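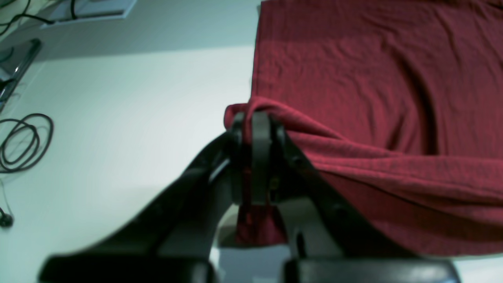 The Trester is a fixed-height work table for folding, sorting and pressing-free finishing of clothes. It is sold for laundry rooms, alteration shops and resale back rooms. The top is white and flat, with no printed guide lines. Dark clothing stands out well on it: with a deep red ribbed knit spread over the surface, the straight edge of the cloth and the wrinkles next to it are easy to follow. Customers who handle mostly white linens should look at the gray top, listed under Options.

Size and weight

Length: 6 feet
Depth: 30 inches
Working height: 38 inches
Shipping weight: nearly 126 pounds, in two cartons
Top color: white (standard) or gray

The working height suits most people who fold standing up. It is too tall for use with an ordinary chair. If the work is done sitting down, order the table with the short legs, which are a separate part and have to be chosen at the time of ordering. Legs cannot be exchanged once they have been fitted.

Using the table

A long-sleeved top or a pair of pants needs more room than people expect. Lay the piece out fully before making the first fold, smooth the body first, then bring the narrow parts in. Knits should be lifted and set down again to straighten them. Dragging a knit across the top by one corner pulls the ribs out of line, and the fold will come out crooked. 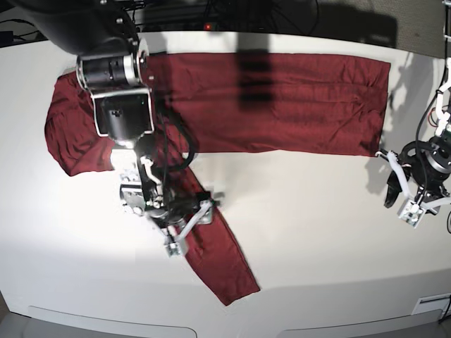 Pieces that come out of the dryer bunched up can be opened from the middle outward. For heavier sweaters, fold once across the body and leave the stack low. The 30-inch depth allows a finished stack to sit at the back while the next piece is being worked on in front. Two people can work at one table if they stand at opposite ends.

Care of the top

Wipe with a damp cloth and a little dish soap. Dry it before putting clothes down. New dark garments can leave dye behind when they are damp, and reds and navy are the most common cause of marks we are asked about. Wipe these off the same day. Do not use scouring powder, bleach or acetone. Do not iron directly on the top; the Rakura pad is made for this and is held on with six corner and side clips.

Options

Gray top: same size, no change in price.
Short legs: for seated work, set of four.
Rakura pad: covers the full top, removable, machine washable.
Fuentealba rail: hanging rail that bolts to the back edge. Takes shirt hangers and clip hangers. Not for use with the short legs.
Casters: set of four, two locking. These raise the working height, so check the fit under any shelf.
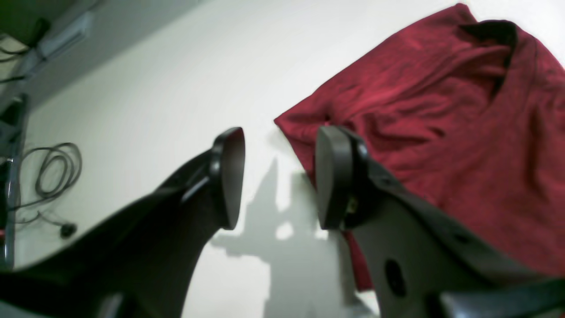
Assembly and delivery

Two people are needed to turn the table over once the legs are on. The bolts and the wrench are in the smaller carton. Tighten all bolts by hand first, stand the table up, then finish with the wrench. Check them again after the first month.

Tables ship from our Prunau warehouse. The gray top is out of stock until September; orders are being taken now and will be filled in the order received. For quantities above six, or for questions about replacement parts, write to Severyn Maksymiv in the parts office and include the number from the label under the top.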